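Is 200 teleoperated picks enough for one bin, or am I being sold something?

Asked in: Learning from examples
Posted by pivwood_shop

We're a small shop (Pivwood, we refurbish and repack mixed parts) and we have been talked into trying a learned picking policy on an arm we already own. The integrator, Devthorpe, says their Flultero package can learn our bin from 200 recorded examples. Somebody steers the arm by hand, it saves the camera view and the joint positions, and overnight it trains.

I have been around automation long enough to have seen vision systems that worked until someone opened the blinds. So before I sign off on weeks of an operator's time, I'd like to hear from people who have recorded this kind of data and then had to live with the result.

What I want to know:

Is 200 a real number or a sales number? Their demo used the same few items every time.

Should the operator throw out bad attempts? Devthorpe says keep only the clean ones. That sounds wrong to me but I can't say why.

Does it matter that the bin gets messed up in different ways, or can we reset it to the same layout each time? The same layout is much faster.

We started recording in February and have 9 examples so far, so there is still time to change course.

bin_and_gone

200 is plenty. We did ours with fewer and it was fine. Make sure the lights are on and use the same operator so the motions match. Their support is good if you get stuck.

slowloop

I'd want to know what "fine" means in the answer above. Fine on what, and with who watching?

I recorded examples for most of 2025 at a place that sorts odd returns, and I came away believing perhaps half of what I'd been told going in. Take this as one person's experience.

On the number. A count by itself tells you very little. We had 600 examples of one task and the arm still reached for the wrong place when an item lay against a wall, and when I went back through the recordings I found out why: the operators had been putting things in the middle, where they are easy to grab. So we had 600 examples of the easy case. A second batch, much smaller, with items pushed into corners and leaning on each other, did more for us than the whole first lot. If Devthorpe's 200 are all the same few items in the same few spots, you will get a very good copy of their demo and not a lot else.

On throwing out bad attempts. Your gut is right, mostly. If every recording goes smoothly from start to finish, the arm never sees what it looks like to be slightly off and recover. Then the first time it drifts it has nothing to go on. What we kept: attempts where the operator missed, backed up and got it. What we dropped: attempts where the operator was confused, stopped for a long time, or knocked into the wall. Label them as you go. Doing it afterward from video is miserable and people start guessing.

On resetting the bin. Don't put it back the same way each time. I know it's faster. It is also how you end up with an arm that has memorized a layout. We drew placements from a shuffled list so the operator couldn't drift into habits, and we mixed the kinds of thing in there on purpose.
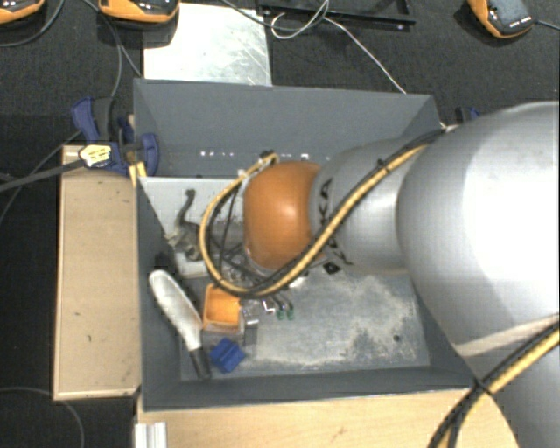 Clear plastic was the worst for us and I would put some in from the first session. Operators hate it, the cameras hate it, and there is a strong temptation to leave it for later. Same with anything that lies along a wall. If your real bin has a scuffed metal floor, record over a scuffed metal floor – a nice clean one will give you results you can't use.

Two more things. Keep a set of layouts that never go into training and don't let the vendor see them. Test on those, with your own person writing down the results. And look at how the cables run before you record anything. We re-tied a bundle partway through, the view changed a little, and I still can't tell you how much of the older data that spoiled.

I'm not against the approach. Ours did get useful on some items. But I'd ask for a trial on your parts before paying for the rest.

baranybench

Mostly agree with slowloop, except on the shuffled list. We tried that and our operators ignored it by lunchtime. Having a second person dump the items in was quicker and came out messier.

Also check who owns the recordings. Our contract at Bárány had a line about that on a back page and it took a while to get it changed. As for 200, ask them what they'll do if it isn't enough, and get the answer in writing.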